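Kurville Laundry Room: Fabric Handling
Gallery 2 of 8

Notes and a close view from the linen work at the Kurville guest house, June 10, 2023. The subject is flat textile: sheets, covers and towels, sorted by color and folded for the upstairs cupboards. Sorting and shelf plan by Lotte Boersma. Page text by Jelle Michiels.

Sorting. Whites are kept apart from colors at all times. Pinks, lilacs and mauves form one group, grays and blues another. Mixed prints go with the darkest color they contain.

Folding. Large pieces are folded lengthwise first, then across, until they fit a shelf 573 mm deep. Shelf width is 900 mm. Fitted sheets are tucked corner into corner before the first fold. Towels are folded in thirds, with the closed edge facing the door.

Creases. Light creases are pressed out by hand. Deep ones go back to the ironing table. Nothing is stacked until it is fully dry.

Color under room light. Pale purples are hard to judge indoors. The same cloth can read as pink in one spot and lavender in another, and shade makes the difference larger. Ketill Fogh recommends checking doubtful pieces at the window before they are assigned to a group.
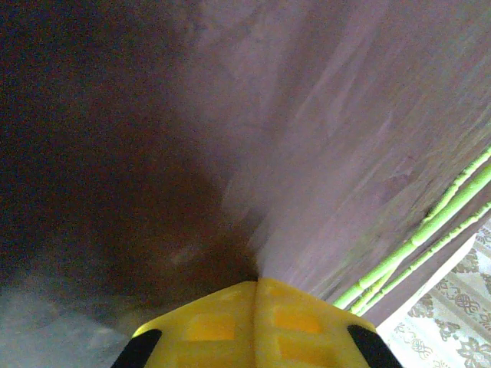

Lilac-pink fabric, close view. Matte surface with faint creases; the color deepens to mauve toward the right.

Shelf labels are listed in Gallery 3. Corrections to the color groups go to Thomas Pace by the end of September.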